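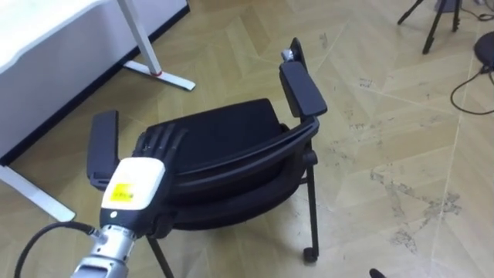 A black office chair with padded armrests, tipped over on a parquet floor.

Nadiia Kostiuk has spent 17 years assessing returned office furniture, most of them at Pillora, a refurbishing firm that takes in desks and seating from closing offices. Her work consists largely of deciding which parts are worth keeping. She begins with the gas spring.

"The cylinder is a wear part," she says. "People treat a sinking seat as the end of the chair. The seal has gone, and a replacement seal is not sold separately, so you change the cylinder. The rest of the chair may have years left in it."

Most cylinders are held at both ends by a taper, without screws. The user's own weight seats the taper, and after several years the joint can be difficult to separate. Kostiuk uses a pipe wrench on the upper end and a drift on the lower. Penetrating oil goes on the evening before. She does not allow heat near the cylinder, which contains nitrogen under pressure.

Of the last 113 chairs through her bench, 41 had a failed cylinder and no other fault. The next largest group, 40 chairs, needed casters. "Hair and carpet fiber wind around the axle," she says. "The wheel stops turning and drags. Then the floor is marked and the floor gets blamed."

She recommends soft-tread casters for wood floors and hard-tread for carpet, and notes that the two are often supplied the wrong way around. The stem diameter should be measured with calipers before ordering. A stem that is slightly undersized will go in and will later fall out.

Foam is a harder question. Pillora replaces molded cushions only when the supplier still makes the part. Cut foam can be substituted, but Kostiuk regards the result as second best. "Molded foam has a skin and a shape. Cut foam has corners, and the cover shows every one of them."

Armrest pads, by contrast, are usually two or four screws from below. She keeps a drawer of them sorted by hole spacing – the model name is of little use, as the same pad appears under several.

Asked what she would change in current designs, she names the plastic back bracket. When it cracks, the chair is scrapped. A steel bracket would add a little weight and a small cost.

Pillora accepts single chairs on Monday mornings. Owners are asked to leave the cylinder in place.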